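Ernside Workroom: Surfaces and Backdrops

Gallery page 3 of 5
Compiled by Haiyan Luo
Last updated in October

Scope

This page covers the printed surfaces used in the small work enclosures at Ernside: the brick-pattern walls, the floral floor covering, and the way the two meet at the corners. Lighting and storage are on separate pages. Entries are grouped by bay. Most bays have notes only, and the notes give dimensions in millimeters unless stated otherwise.

Wall prints are ordered by pattern name. Two are in regular use. Nicholas is the blue brick with thin white joints. Prurska is a plain gray with no repeat and is kept for bays where a pattern would be distracting. Floor prints are ordered by the meter and cut on site.

General notes on fitting

Walls go up before the floor. The back panel is set first and leveled on its lowest full row of bricks. The side panels are then brought up to it and the joint lines matched at eye height. A small mismatch at the top is acceptable. A mismatch at the floor is not, as it draws the eye to the corner.

Drop length for the wall print is 600. Allow 50 extra at the top for the fold. Trim the bottom edge only after the panel has hung overnight.

The floor print is laid flat with no adhesive in the center. A strip of double-sided tape 60 wide runs along each edge. Work from the back toward the front and press out air with a dry cloth.

Bay 2, Nicholas wall with floral floor

Slate-blue brick on three sides, aluminum posts at the back corners. The floor is the pale cream print with faint pink and green flowers. Of all the floor prints tried so far this one shows marks the soonest. The pattern is too light to hide anything, and scuffs stay after a wipe with plain water.
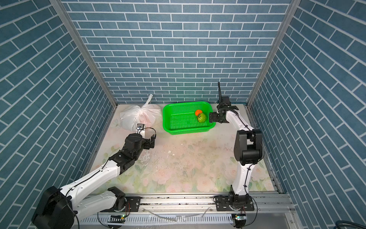
Bay 2, general view. Blue brick walls, floral floor with crumbs and scuffs, white plastic bag.

Cleaning for this floor is a soft brush first, then a damp cloth with a drop of dish soap, then a second cloth with water only. Do not use the green scouring pads. They take the pink out of the print. Dark specks that remain after the second cloth can be lifted with a white eraser, used lightly and in one direction.

Bags and other light plastic items may be placed straight on the print. Heavy containers go on a felt square. Anything with a printed label on the base should be kept off the floor altogether in warm weather, when ink can transfer.

Bay 3, Prurska wall with floral floor

Same floor print as Bay 2, from the same roll. The plain wall makes the floor look warmer in color. No photograph at present. The right side panel was rehung once after the top fold slipped.

Bay 4, Prurska wall with oatmeal floor

Oatmeal is a flat beige with a light weave texture. It holds crumbs in the weave and needs the brush twice. It does hide scuffs. The offcut from this bay measured 272 across and was kept for patching.

Bay 5, Nicholas wall, no floor print

Bare board, sealed with two coats of clear varnish. The lowest row of bricks is cut to half height here because the board sits higher than in the other bays. The next set of panels will be cut to suit.

Replacement

Floor prints are replaced when a mark can be seen from the doorway after cleaning. Wall prints last much longer and are usually changed only when a corner lifts or a joint line has been rubbed through. Old floor prints are rolled with the pattern facing out, tagged with the bay number, and sent to the Fladcombe store, where they are used as bench liners.

When ordering the Nicholas print, ask for the whole bay from one batch. The blue varies between batches, and the difference is plain where a side wall meets the back wall. Write the batch number on the reverse of each panel in pencil.

Previous page: Lighting
Next page: Shelves and bins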